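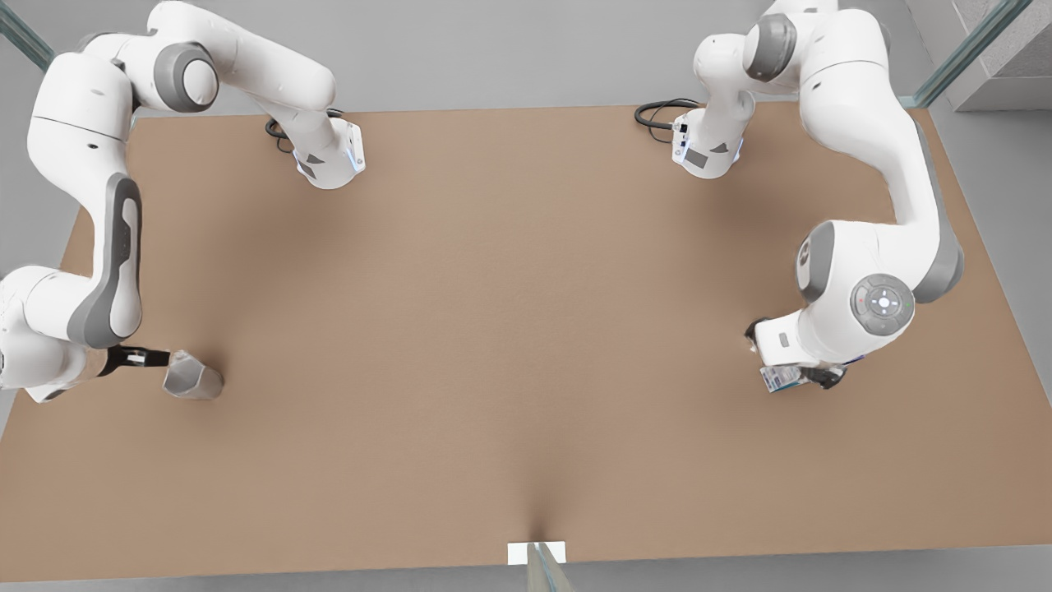 July, glaze tests, continued from the last page

Opened the kiln at half past eight. Pyrometer read 67 so the tiles could come out with thin gloves. Cones on the middle shelf are down where I wanted them, the one on the bottom shelf is barely leaning. Same as last time. The bottom of this kiln is cold and moving the shelf up one notch has done very little.

Batch was the Marnley ash glaze over three bodies: the Motby stoneware, the buff from the old bin, and the reclaim. Mixed dry weight 597 g, sieved twice. I wrote 579 on the bucket and have now crossed it out. If anyone used that bucket for their sums, do them again.

Results by body.

Motby stoneware: good. Runs a little at the thick end and stops well short of the foot. Colour is a greyish green, browner on the edges. Small pinholes on two tiles, both dipped straight after wiping, so they may have been too damp. Will leave the next ones overnight.

Buff: dull. The glaze has gone matt and slightly rough, like eggshell. It might suit the outside of a planter but I wouldn't eat off it.

Reclaim: crawled badly on all of them. I think this is dust, as the tiles had been on the open rack by the door for weeks. It could also be whatever is in the reclaim, which by now is anything. Not worth chasing until there is a clean set to compare.

Ash notes. The wood ash from Marnley was washed once and dried on newspaper. It still feels soapy between the fingers and the bucket had a skin on it by the next morning. I'd like to try one lot unwashed and one washed three times, with everything else kept the same. There is enough left for both if the tiles are kept small. Wear gloves for the unwashed one — it took the skin off my knuckles in the spring.

Added water by eye again, which I said I would stop doing. Hydrometer is back in the drawer under the scales. From now on write the reading on the lid.

Firing log for this one: slow up to 371, held there for 50 minutes, then medium to top. Lid vent closed at the end of the hold. I had the vent open much longer last time and can't see any difference in the tiles, so will stay with the shorter way. No soak at the top. Perhaps a short soak would help the bottom shelf catch up, though the Motby tiles are already close to running and would need to sit on a biscuit slab.

Kiln wash is flaking on the half shelf. Scraped it and put on one thin coat, needs a second before anyone fires on it.

To do:
Second coat on the half shelf
Cut new tiles, Motby only, and keep them in the lidded box
Wash ash, three changes of water
Look for the missing cone pack
Label the buff bin properly, it just says "ask"

Afternoon: tiles cut and drying under plastic. First water on the ash came off yellow. Left it to settle.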